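Re: [brirnby-birds] Swifts and the late roost count

Hi all,

On the evening before last, Adwoa Dogbe wrote:

> Has anyone still got swifts over the mill pond? I had two at 7.40pm, very high, then nothing. Also, is the September wagtail roost count going ahead?

Lucky you, Adwoa! My last swift was weeks ago, though I did have a steady trickle of house martins over Grollero Lane this morning (30 at one point, all heading south and chattering away).

And yes, the roost count is on. Nana Antwi and I did a trial run from the bus shelter and got 247 pied wagtails into the two big planes, against 136 on the same week last year. We stopped when the light went, so a few more probably slipped in. Meet by the shelter at 6.30pm, bring a warm coat and a clicker if you have one. I've got a spare scope.
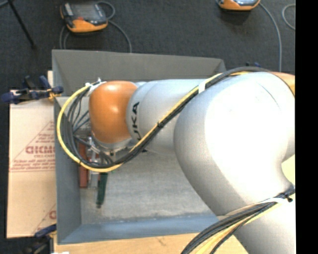 *KUKA arm over the grey metal bin*

Oh, and whoever borrowed my wader guide at the last meeting, could I have it back please? It has all my notes on juvenile stints in it.

Cheers,
Arthur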